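3.2 Surface finish and perceived glare

Wall-facing desks drew most of the complaints about glare in the Dastivcombe offices, even where daylight levels were modest. Of the 3,608 survey responses, 1,133 named the desktop itself as the source — more than named the screen or the window.

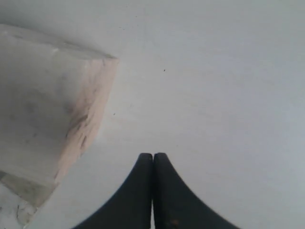

Figure 2. Pale grey matt work surface, slightly brighter towards the upper right.

3.3 Limits of the survey

Responses were collected in October only, so low winter sun is not covered. Moges and Bălan found a similar pattern at Derese, but with task lamps left on all day.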